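Rellimthorpe Group Reports Simulation Training Method for Two-Armed Door Passage

Method varies door geometry and surface finish separately; hardware trials planned
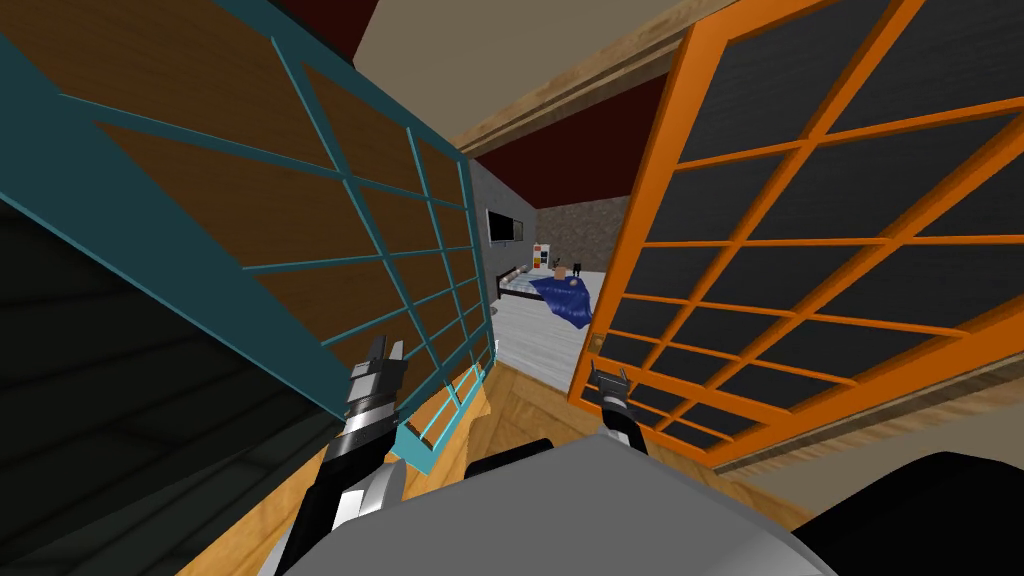

Simulated double doorway seen from the robot's viewpoint, with both grippers near the door panels and a bedroom beyond. Credit: Rellimthorpe Robotics Laboratory

RELLIMTHORPE, February – The Rellimthorpe Robotics Laboratory has released a technical report on Rondlow, a method for training two-armed mobile robots to pass through double doors in homes. The control policy is trained entirely in simulation and takes camera images and joint positions as input. It receives no map of the building and no model of the door.

Earlier work by the group changed door shape and surface appearance together. Policies trained that way tended to tie a grasp to a color or texture. Rondlow draws the two from separate schedules, so that the same panel geometry appears under many finishes, and the same finish on panels with different widths, handles and hinge friction.

The training set contains 135 door models. In tests on doors held out of training, the policy cleared the opening in 72 percent of runs. A run was scored as a failure if the base or either arm struck the door frame, or if the robot had not crossed the threshold after 4 minutes of simulated time.

"Most of the remaining failures occur when one panel swings back while the robot is moving," said Notburga Hofstetter, lead author of the report. "The policy releases too early on that side. We have not solved this."

Training ran on the laboratory's Rainer cluster. Scene layouts and furniture were generated with Grekico, the group's in-house room builder, which was extended for this work to give each door panel its own material and tilt.

"The result is for simulated doors only," said Pichit Meesuk, who was responsible for the evaluation. "Contact forces at the handle are the part we trust least."

Hardware trials are planned at 2 sites. The report, the door models and the evaluation scripts are available from the laboratory on request.

Media contact: Hanna Karpenko, Rellimthorpe Robotics Laboratory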